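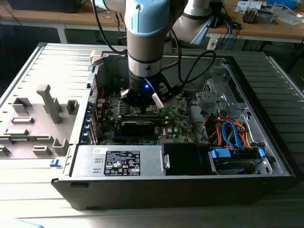

Figure 1. The gripper over the graphics card, with the side panel of the computer at left.

Pandale Disassembly Project – Report of the Second Term
Written by Olesia Melnychuk for the group (Ronaldo Galang, Crisanto Fajardo, Efren Gatchalian, Olesia Melnychuk)
Supervisor: Mr. Ronaldo Panganiban

1. Background

The college in Flolthorpe receives old office computers from the district every year. Most of them go to the recycler in one piece, and the useful parts are lost. Our group was asked to study if a robot arm can take out some parts from an open computer without damage. In the first term we worked only with loose parts on the table. In the second term, which began in October, we moved to complete desktop towers.

The report does not cover the opening of the case. We open each tower by hand and lay it on its side before the arm begins.

2. Choice of the first part

We discussed for a long time which part should be first. Crisanto preferred the hard drive, as it has a large and simple shape. In the tower we use, the drive sits in a cage on two blue plastic rails, and the rails must be pressed together from both sides while the drive is pulled. Our gripper has two fingers, and we could not find a good angle for it beside the cage.

The graphics card was chosen instead. It has a long straight edge that is easy to find from above. The difficulty is its small lock at the end of the slot. For this term we decided that a person releases the lock, and the arm does the lifting. We know it is a limitation and we come back to it in section 5.

3. Method

Efren wrote the motion program. The arm goes first to a safe point high above the case, then comes down vertically until the finger pads are just over the card. At this height it stops and waits for the operator. We added the stop after the first week, when the arm went down too early two times and we had to press the emergency button.

The fingers close slowly and the arm pulls straight up. If the force becomes higher than our limit, the fingers open and the attempt is counted as failed. We wanted to know the limit in newtons, but the values from our force sensor were not stable – so we used the raw reading, and set the limit to 586 after testing on a spare board.

Each attempt was written in the lab book with the result and the name of the operator. After an attempt the card was put back by hand.

4. Results

We made 104 attempts. In 19 of them the card did not come out. Ronaldo Galang went through the lab book and sorted these failures by cause. The most common one was that a finger touched a neighbouring part before it reached the card, and the force limit was reached on the way down. The second was slipping: the pads held only the corner of the card, and it turned in the fingers.

The slipping became less frequent when we moved the grip point closer to the centre of the card. We changed this in the middle of the series, therefore the early and late attempts should not be compared directly. Mr. Panganiban advised us to repeat the whole series with one grip point, and we agree with him.

5. Problems and next steps

Cables are still our main concern. The thin wires inside the case have a different position in every tower, and our program does not know about them. At present the operator moves them aside before the start.

Next term we want to:
– release the card lock with the arm, using a small hook that Crisanto is drawing now
– try the hard drive again with longer fingers
– repeat the card series on a second model of tower

The new fingers will be printed in the Covine workshop. The budget left for the project is 900 dollars, and a replacement force sensor has to be paid from it as well.

We thank the Padilla building staff, who let us stay in the lab until 8 p.m. during the test weeks.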